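# Tavares Under-Bench Pull-Out Bin, 2 x 20 L

Fits a 400 mm cupboard. Soft close runners, two buckets, one lid. Back in stock July, grey only for now, white to follow.

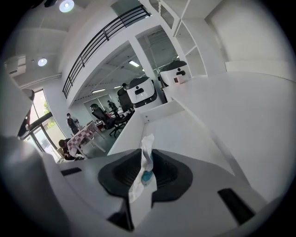

Price is $200 for the full kit, runners and screws included. Buckets on their own $18 each, lid $11. Pick up from the Stindden counter or we post it. Post is flat rate, ask about country addresses first as the box is an awkward size.

## What's in the box

- steel frame, powder coated
- pair of runners, left and right, marked L and R on the back end
- 2 buckets, 20 litre
- lid (sits over the back bucket only)
- door brackets x 2
- screws, 16 mm, for chipboard or ply
- paper template

No drill bit. No liners. People keep asking about liners so see further down.

## Sizes

| | |
|---|---|
| Cupboard width, inside | 362 mm minimum |
| Depth, inside | 490 mm minimum |
| Height, inside | 430 mm minimum |
| Frame weight, empty | 6.4 kg |
| Max load | 30 kg |
| Runner | full extension, soft close |

Measure inside the cupboard, not the door. Measure at the hinge too. Old style hinges stick in a good 15 mm when the door's open and the frame will catch. If you're mounting the door onto the frame then the hinges come off anyway and it doesn't matter.

Standard 900 high bench is fine. Lower benches, check the height under any drawer you've got above. If there's a drain trap in the cupboard it almost certainly won't go in, the Clundby model is the one for under a sink, shorter at the back and has a cut-out. Single 15 L bucket on that one though.

## Fitting

Allow an hour. Less if you've done one.

1. Empty the cupboard, take the shelf out, pull the shelf pins.
2. Tape the template to the floor of the cupboard, front edge flush with the front of the carcass. There was a batch of templates printed at the wrong scale. If the long side on yours isn't 480 mm throw it out and email us, we'll send the right one.
3. Mark and pilot the six holes. 2.5 mm bit.
4. Screw the runners down loose. Slide the frame on, run it in and out a few times, then tighten.
5. Door brackets last. Four way adjustment, the slots are long enough for most doors.
6. Buckets in, lid on.

Door rubbing on one side is nearly always the runners out of square. Back the screws off half a turn, push the frame right in, tighten from the back forward.

Renters: the frame does work without the door brackets, you just open the door and pull by the handle bar. Six small holes in the cupboard floor when you leave. Ask first.

## Liners

Any 27 L kitchen bag will go over the rim. The 20 L ones are too tight once you fold them over, they split. Tuck the spare under the clip at the back, not the front, the front clip is for the bucket.

Compostable bags ok in the front bucket. Don't leave them in more than three or four days in summer, they go soft at the bottom and you'll be washing the bucket.

## Which bucket for what

Up to you. Most put rubbish at the back under the lid and recycling at the front. Soft plastics are the nuisance, light and they fill the bucket with air. Squash them into one bag and tie it off. Check what your council takes, it's different everywhere and we get it wrong when people ring and ask.

## Cleaning

Buckets are polypropylene, warm soapy water, fine in the laundry tub. Not the dishwasher, they warp at the rim and then the lid wont seat. Wipe the runners dry. No oil on them, no spray, it picks up crumbs and the soft close goes gritty. A vacuum with the brush end does it.

Smell that won't shift: bicarb and water paste, leave overnight, rinse. Sunshine also good.

## Spares

- Bucket 20 L, grey
- Lid, grey
- Runner pair (sold as a pair only, sorry)
- Door bracket set
- Screw pack, $4
- Damper for soft close, part 111. Clips in, no tools

Damper is the bit that goes first if kids swing on it. Quote the part number when you order, the Hudine damper looks the same and is 3 mm longer and does not fit.

## Warranty

Five years frame and runners, one year on the plastic. Keep the receipt. Overloading isn't covered, bricks of wet newspaper count as overloading.

## From customers

"Went in first go, no swearing. Wish the lid covered both." Marlene Honorato

"Third one we've bought, did the two flats as well. Template was the dud one but a new one came in the post quick." Edivaldo Fontes

"Good runners. Bucket a bit bendy when it's full and you lift it by one side. Use both handles." Silvana Pimentel

Lid over both buckets: we've asked. Tavares say no plans.

## Ordering

Online, or phone Luana Brandão at the counter, mornings best. Trade accounts and anything over ten units go to Evelien Visser, she does the pricing and can hold stock for a job. Let her know the cupboard sizes with the order, saves a return. Returns 30 days unused, in the box, with all teh screws.

White: put your name on the list at the counter and we'll ring when it lands. No deposit.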